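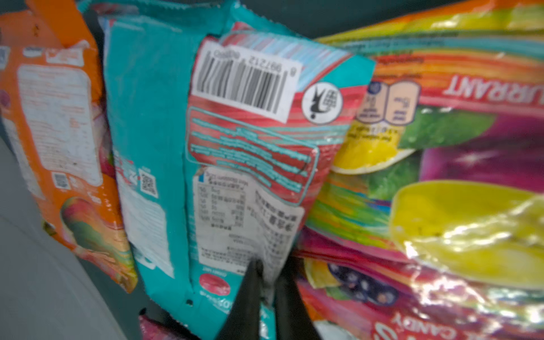 Mandden Opens Refill and Snack Shop in Climinthorpe

CLIMINTHORPE, February — Mandden, the family grocery company, announces the opening of its second shop, at the old Lanard building near the bus station. The new shop offers 825 products, and 38 of them are sold by weight from large bins.

Customers can bring their own jars, boxes or bags. The staff weighs them first, and the customer pays only for the food. Rice, lentils, nuts, tea and dried fruit are available in this way. Packed snacks and sweets from small producers are also on sale — many of them were requested by customers of the first shop. 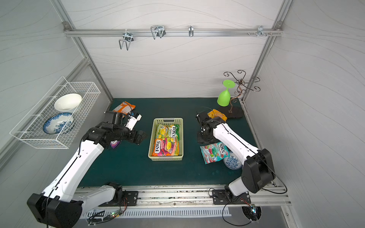 The shop is open every day from 7 in the morning, so people who take the early bus can buy breakfast on the way to work. Hot tea and fresh bread are prepared by the Pasichnyk bakery, our partner since the first shop.

"We asked our customers what they miss in this part of the town, and they answered very clearly," said Vimala Kandasamy, director of Mandden. "They want good food in small amounts, and they want somebody to talk with at the counter."

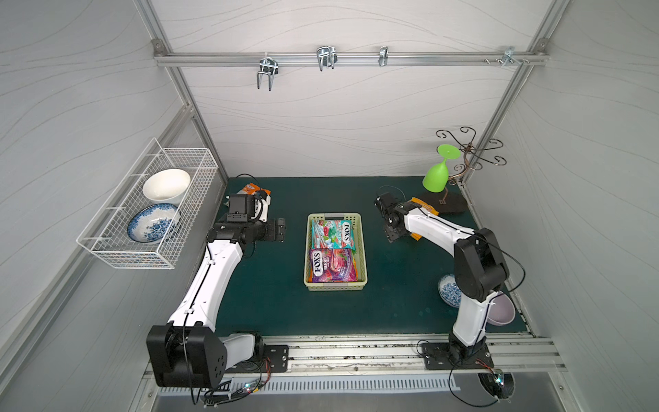
Mandden will also start a dish exchange in the new shop. Everybody can leave clean dishes they do not need and take others home without payment. Single pieces are welcome, for example a plain white bowl or a porcelain one with blue and white flowers. Chipped dishes cannot be accepted.

The first 1000 customers will receive a cotton bag. Questions from the press can be left at the shop counter for Vimala Kandasamy.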